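Teaching by hand, week six

I have now done 455 fruit and vegetable runs with the hand-held grippers, and I still look forward to the next one! My goal for the summer is 1000, which sounded silly in February when I was struggling to get through a dozen without dropping something, and now sounds like a thing I might reach before the weather turns.

For anyone who came in through the knitting posts (hello, there will be more socks, I promise), the short version is that I hold a gripper in each hand and do a chore with them, slowly and properly, and the recordings go into training. A robot arm with the same kind of fingers is supposed to learn from them. I don't write any code for this part. I just pick things up and put them down, and try to do it the way I would want it copied.

My project is called Gonach. It started as a folder name and stuck. The first set was all kitchen stuff, cups and spoons and lids, and I did every run standing at the counter. The trouble was that the model I trained on it got very good at counters. Put the same cup on anything soft and it pushed straight down, as if the world was always hard underneath. So this set is all soft surfaces — the couch, a folded blanket, a rug, and my favorite so far, the bed.

The bed is wonderful for this because everything on it moves a little. You press on one side of a tray and the far side comes up. You nudge an apple and the next thing along leans. I had expected to fight it, and for the first evening I did, but after a while my hands started making tiny corrections I hadn't planned, easing off before the tray tipped, coming in lower, waiting a beat. Those are exactly the habits I want in the recordings, and I could never have written them down as rules.

Oranges are the ones I could talk about all day. An apple has those dips at the top and bottom and gives you something to work with, but an orange is the same from every side, so there's no obvious place to start. My routine now is to come down with the fingers open on both sides, stop, check that I'm centered, and only then close. The stop matters a lot. When I skipped it, my runs were faster and the trained arm came in crooked, closing one finger first and shoving the orange along the tray.

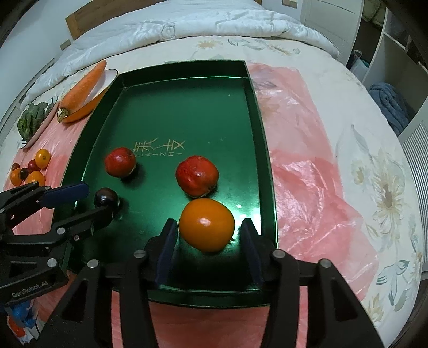 Simanjuntak wrote under my last post that the stop is a crutch, and that I should take it out once I've got a few hundred clean runs. In Simanjuntak's experience the arm learns the pause as part of the job and then hangs there over everything, even when it's already lined up, and you end up with a robot that looks like it forgot why it came into the room. Better, the comment went on, to keep moving but slow right down near the skin of the fruit, so there is always some motion to copy.

I think that's a really good point, and I tried it last night. I did 162 runs with the stop and I'm doing a matching batch with the slow approach, same kinds of fruit, same room, same lamp on. I'm partway into it and it feels strange, a bit like parking a car while someone tells you not to brake. My closing is sloppier. I'm keeping the sloppy ones where I recover and throwing out the ones where I don't, and I'll train on each batch separately before I mix anything.

Small things, like plums and cherry tomatoes, need a different grip again. I squeeze much less, and I've learned to watch the finger pads instead of the fruit. Carrots are easy in the middle and awful at the ends. Leafy greens I have no method for at all. I grab the thickest bit and hope. If you have a method, please tell me, I will try anything that doesn't involve a rubber band.

One more practical note, as a few of you asked how I keep going for so long. I don't! I do half an hour, put the grippers down, shake out my wrists, and do something else. My left hand tires first and I can see it in the recordings, the paths get wobbly and I start leaning across with the right to cover. Shorter sessions gave me fewer throwaways than any amount of coffee.

Next up is the couch, with the same fruit, and then I want to try handing things across from one gripper to the other in the air, over the blanket in case I miss. I'll post the two orange batches side by side once the training is done.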